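Stumon Two-Arm Demo Recording Kit

Hi, I'm Nour Najjar, and I look after the Stumon kit at Troren. I also wrote most of the manual, so if something on this page sounds familiar, sorry, I only have the one way of explaining things!

Stumon is what we sell to people who want to teach arms by showing them. You drive the arms through a job, Stumon saves everything the cameras and joints saw, and you end up with a tidy pile of examples you can train on. We built it for ourselves first (the early version was held together with tape and one very patient laptop), and then other labs kept asking to buy it, so now it has a box and a price and a page.

What's in the box

2 arms with parallel grippers
2 spare sets of fingers
1 head camera on an adjustable mast
1 recording unit with power supply
1 foot pedal
Cables, clamps, and a printed quick start card
Flumeo recording software, one seat

The table isn't included. Any flat one that doesn't wobble will do, and I like a white one for tabletop sorting work.

How a session goes

You pick a task in Flumeo, tap the pedal, and start driving. Tap again when you're done and it saves the run. A double tap throws the run away, and you'll be glad of that one around lunchtime. Each run gets a task name, the operator's name, and a note field that people never fill in (please fill it in, your future self is begging you).

Most of our customers start with sorting, and I think that's a good call. Trash and recycling are great for it: foil, paper, cardboard, all bendy and annoying in different ways. Setareh Karimi on our team keeps a whole shelf of the stuff and won't let me tidy it. 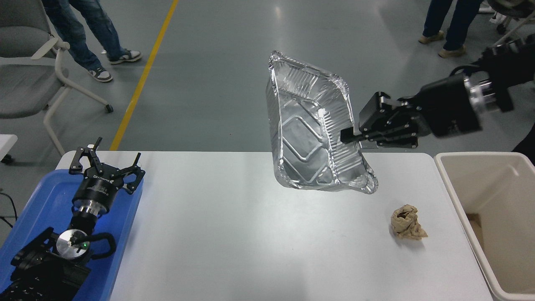

How many runs do I need before I can train anything useful?

Start with 100 good runs of a single task and see what you get. For one simple pick and place, that's usually enough to tell you if your setup makes sense. If you want it to cope with different objects and messy starting positions, plan for more like 2000, and change things up between runs so they don't all look the same.

Back to the hardware for a minute. A crumpled foil tray is one of my favorite test pieces, as the rim bends when you pinch it and no two grabs come out quite alike. So go easy on the grip! The force limit in Flumeo has 16 steps and I'd stay near the bottom of it for foil. Stiff cardboard can take a lot more.

You can also run a task with one arm and leave the other folded. Flumeo still logs the resting arm's joints, so your files keep the same shape and you can mix those runs with two-arm ones later. Ehsan Shirazi pushed hard for that and he was right, it has saved us a ton of cleanup.

Stuff people write to us about

The head camera sees a lot more than the table. If you've got people walking by, they'll be in your recordings, so let them know, and use the crop tool before you share anything.

Files export in an open format. You don't need a Flumeo seat to read them, only to record.

It doesn't train the model for you. Stumon stops at the data, and what you do after that is up to you.

Fingers wear out. The spare sets swap with one hex key, and we sell more of them.

Ordering

We build these in batches and the next one ships in April. Write to Eglė Koppel in sales with your shipping country and plug type, and she'll send a quote. If you already own a Steinbach mast, tell her that too and we'll leave ours out and take it off the price.

Page updated 27 January 2019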